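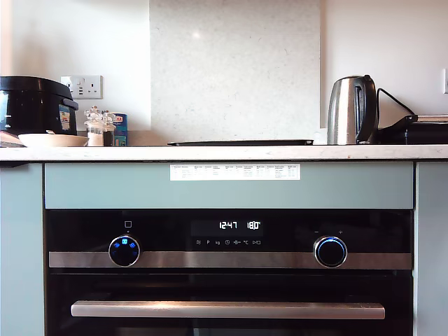
How long should a new oven run empty before the first use? Run it for 82 minutes at 200 °C with the door closed and the kitchen window open.

Home > Support > Ovens > Installation and First Use
4 min read

3. First Use

3.1 Remove the shelves, the side rails and all packing material. Wash the shelves in warm water with dish soap and dry them.

3.2 Set the time of day. The oven does not heat until the clock has been set.

3.3 Select top and bottom heat and start the burn-in cycle. A faint smell and light smoke are normal during the first 12 minutes.

CAUTION: Keep children and pet birds out of the room until the cycle has ended.

3.4 Switch the oven off and leave the door closed until the cooling fan stops. Wipe the cavity with a damp cloth.

3.5 Refit the side rails - front pin first, then rear - and slide in the shelves with the stop edge at the back.

Note: If the supply is interrupted during burn-in, set the clock again and repeat step 3.3 from the start. Partial cycles do not add up.

3.6 Record the serial number on the inside cover of this guide. Plasance service requires it for any claim.

CAUTION: Do not line the cavity floor with foil. Trapped heat damages the enamel, and this damage is excluded from the warranty.

For error code 154, see section 7.

Filed under: Built-in Ovens, Getting Started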